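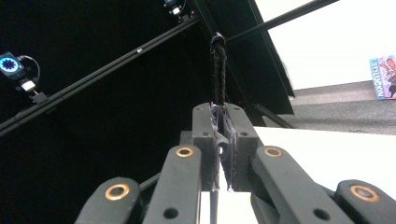

Frayed edges, dark strip

Does fray sealer do anything past the first few washes?

hemline_hal
Original post, Monday

I keep seeing Brilel recommended in every sewing group I'm in, always with the same wording — "seals forever, stays soft." I've got 47 napkins to finish for my sister's party and I'd love to skip the hemming. But forever is a big word for a little bottle that costs what this one costs. Has anyone here used it on cotton and then washed it hot, more than a handful of times? I don't mean a swatch. I mean something you eat off and throw in with the towels.

bobbin_rat
Reply 1

Used it for two years on craft stuff, love it. Dries clear. My ribbon ends are perfect.

hemline_hal
Reply 2

Do the ribbons get washed?

bobbin_rat
Reply 3

No, they're on wreaths.

oldsingerfan
Reply 4

So that's a no then.

I bought my first bottle of this kind of thing in 1996, different brand, same promise. It's thinned-down glue. Glue goes stiff or it goes away, depending on how hot you wash. I've never had one do anything else. Turn the edge under twice and stitch it. You could be done with a third of those napkins in the time this thread will take.

Carrie_in_Dayton
Reply 5

I don't agree with the "glue is glue" line. There's a real difference between the ones that come off in water and the ones that don't. I put Brilel on the cut ends of bag straps and those have been through my washer plenty. Cold water, granted. But they haven't let go.

oldsingerfan
Reply 6

What are the straps made of?

Carrie_in_Dayton
Reply 7

Some kind of nylon webbing I think? It came from the Qureshi remnant bin, so no label.

oldsingerfan
Reply 8

Nylon you can melt with a lighter and get the same result for free. Hal is asking about cotton.

Carrie_in_Dayton
Reply 9

Fine, but "it never works" and "it might not work on cotton" are two separate claims and you made the first one.

plainweave
Reply 10

I did a small test in March if anyone cares. Four squares of Nanudia quilting cotton from the same yard. One got sealer, one got pinked, one got a zigzag, one got nothing. Hot wash, hot dry, ten rounds. The bare one was a mess of strings by round three. The sealed one was fine until round six, then one corner started going and the whole side followed. Pinked was fuzzy but held its shape better than I expected. Zigzag won and it wasn't close.

One square of each, one kind of fabric, my own washer. So take it for what it is.

bobbin_rat
Reply 11

How much sealer did you use? The bottle says a thin bead. People always skimp and then complain.

plainweave
Reply 12

A thin bead. I read the bottle.

hemline_hal
Reply 13

This is the first answer anywhere with a number of washes in it, thank you. The company page says "tested 2000 times" and I can't find what they tested, or on what. Two thousand bends? Washes? Drops from a table?

oldsingerfan
Reply 14

Two thousand bottles sold, maybe.

gingham_gus
Reply 15

The fabric matters more than the finish in my opinion. I have kitchen towels from the Prernside outlet, raw edge, never sealed, and they've barely shed. Tight weave. Then I have a loose linen that came apart while I was cutting it. No bottle would have saved that linen.

Carrie_in_Dayton
Reply 16

Agree with Gus. Also a pulled thread isn't the same as a worn edge, and half the before and after photos people post mix the two up. If somebody tugs at a strip until it's ragged, that says nothing on what a washer does to it.

bobbin_rat
Reply 17

We have 212 posts in the old sealer thread and most of them are positive. Just saying.

oldsingerfan
Reply 18

Posted the day they bought it.
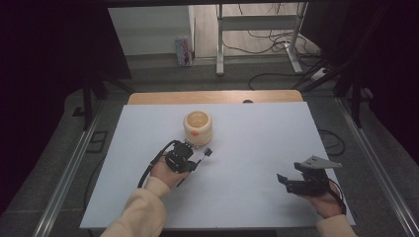
Ylva Granström
Moderator, Fabric & Finishing board

Reading back through the old thread, oldsingerfan has a point, if a grumpy one. Nearly all the happy reports are from people who had just finished the project. I went looking for anyone who came back later with an update and found very few, on either side. Those who did mostly talked about costume pieces and bags, so napkins are still an open question as far as this board goes.

I'm leaving this one unlocked. Please keep the bottle jokes down and say what fabric and what water temperature when you report, otherwise we'll be here again next year. And Hal, try two before you do the rest.

hemline_hal
Reply 20

Did a run with two on the hot cycle. One side is already crunchy and I don't want that near anybody's mouth. Going with a zigzag and a folded edge on the ones for the grown-ups. The kids get pinked.

bobbin_rat
Reply 21

Crunchy means you put on too much.

plainweave
Reply 22

What stitch width are you using, Hal? Mine tunneled until I put tissue under it.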